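Forum > Arms and Grippers > Kit reviews

Firneck two-arm bench kit, worth it over buying separately?

benchrat
Posted in March, 21:14
Looking at the Firneck two-arm kit for plate handling. It would be picking plates up off a flat surface and standing them in a wire rack. The kit is £1,453 with both arms, the rail, the grippers and the wrist cameras. I priced a pair of Plirach arms without cameras at £809, then you have to find your own rail and brackets. Has anyone run the Firneck one for more than a weekend? I don't mind a bit of assembly but I don't want to spend a month on mounts.

tolworth_dan
I've had the Plirach pair for a year. They're fine. Brackets can be printed and any decent length of extrusion will do as a rail. You are paying Firneck a lot of money for some bolts.

sprocket44
Had the Firneck kit since before Christmas, doing much the same job as you.

Good: the rail is stiff and the bases don't shift once they're bolted down. Calibration took me an evening. The wrist cameras come with their own mounts and I haven't had to touch them since.

Not so good: the cable down the outside of the arm. The clips supplied are small, and I had two come off in the first fortnight. Leave a proper loop at the wrist or it pulls when the gripper turns over. The manual shows the cable much too tight.

The grippers will hold a ceramic plate by the edge. Flat on the floor is harder, because the fingers need something to get under, and a plate with a low rim gives you very little. I'd say that's the job and not the kit, but allow for it.

tolworth_dan
So the clips come off and it can't pick up a flat plate. Remind me what the extra money is for?

sprocket44
I didn't say it can't. I said it's harder. I logged 200 attempts on flat plates and the misses were nearly all the one with the shallowest rim. Change the approach angle and it gets better. Your Plirach fingers would have the same trouble.

tolworth_dan
They might. I swapped mine for ones with a thin lip. Took an afternoon.

mill_lane
Can I ask what you've got round it? I'm using the Poscombe enclosure and the panels come plain white. My cameras kept losing track of where they were until I put a pattern up.

sprocket44
White panels here too, with big black spirals printed on them. Black posts at the corners. I can't compare it with plain walls as I never ran it that way.

mill_lane
Thanks. I used newspaper, which works but looks awful.

benchrat
Useful, cheers. How long is the rail, and do the arms reach the same spot in the middle? The listing says "shared workspace" and nothing else.

sprocket44
They overlap in the middle with the rack between them. I haven't measured the overlap. You do have to think about which arm goes first, as the forearms lie quite low over the floor when they're stretched out and you lose space for plates underneath.

gantrygran
I went the other way and got the Mabuza service to set mine up. They came out, bolted it down and left me with 3 sample routines. I used one. If you can follow a wiring diagram I'd save the money.

tolworth_dan
Agree with that at least.

benchrat
I think I'm leaning Firneck, mainly for the camera mounts. I'll buy better cable clips at the same time. sprocket44, have you got a picture of it going with the rack in? I'd like to see how you've angled it.

sprocket44
Rack's set diagonally, in the middle of the floor. Right arm has the orange sunburst plate up over it and the left is reaching for one on the floor. You can see how the cable is clipped along the right forearm, and the loop at the gripper.

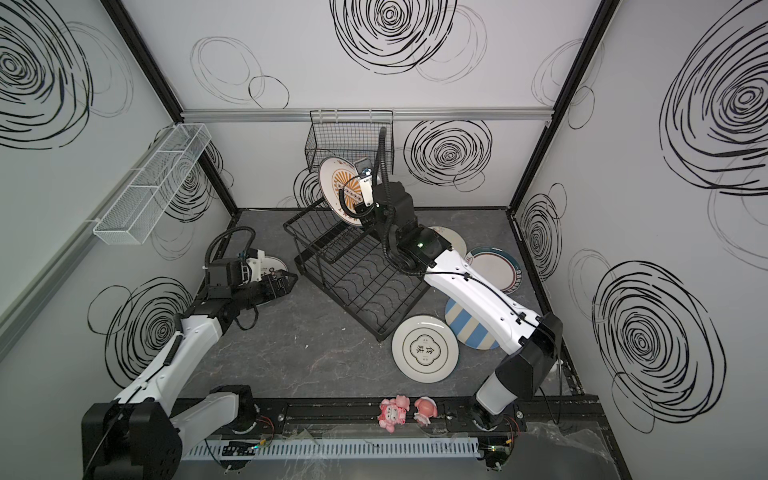
Similar threads
Plirach fingers, where to get spares
Poscombe enclosure door rubbing at the hinge
Cable clips for outside routing
Mabuza call-out charges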